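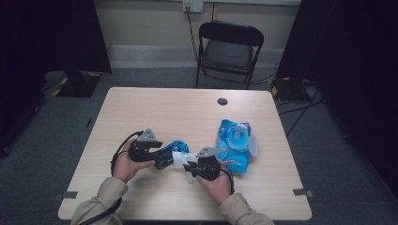 The club had been promised a robot by February, and what it got was a task sheet. Item one said: wipe the car. Item two said: wipe the car again, as if you had never done it.

I had joined because the flyer said Maston College would be sending a team to the Overgaard Cup, and because my roommate said there would be pizza. There was no pizza. There was a supervisor who believed in the Skedo method, which meant that a person wore the grippers like a pair of stiff gloves and did a chore over and over, and somewhere down the line a machine would look at all of it and learn. I asked how it would know which part was the chore and which part was me scratching my nose. She said the data would sort that out. I wrote this down in my notebook, under the heading "Things the data will sort out," which already ran to a second page.

You try it. Close two fingers of plastic on something that weighs almost nothing and see how much you trust yourself. I had been washing dishes since I was eight and I had never once thought about my thumbs. Now I thought about them all afternoon. Squeeze too softly and the car slid. Squeeze too hard and I pictured the shell giving way with a little crack and the whole club turning around to look.
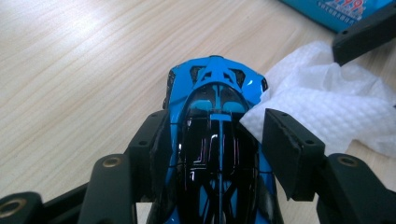 The trick, according to the older students, was to keep your elbows low and hold steady before you let the other hand do anything. They had learned this from last year's team, who came in ninth out of nine at Stisomberg, so I took it with some salt. Still, I kept my elbows low.

By five o'clock we had 95 runs marked good on the sheet. The goal was 114. I had marked most of mine good myself, which struck me as a strange way to run a science, and I said so. What was a good run, anyway? The car had not been dirty that morning. If you teach a machine to clean a clean car, what have you taught it? To look busy, I thought, and I knew several people who had picked that up without any machinery at all.

She didn't get angry. She handed me another wipe and told me to try passing it from hand to hand this time, slowly, with no yanking.

So I pinched one end and brought the other hand in below. I waited. I wanted very much for it to be stupid — I had a whole speech ready for the bus — and instead I found that I was holding my breath over a white wipe.

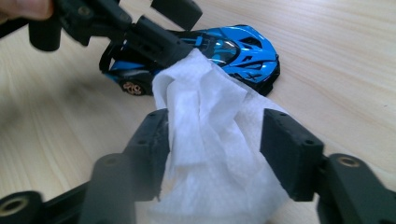
Too slow, the supervisor said, but keep it, because the robot would be slow too, and it might as well learn from somebody who was nervous. I asked whether that was part of the method or whether she had just made it up. She said she would have to check.

I marked the run good. Then I crossed that out, wrote "fair," and reached for the next line on the sheet.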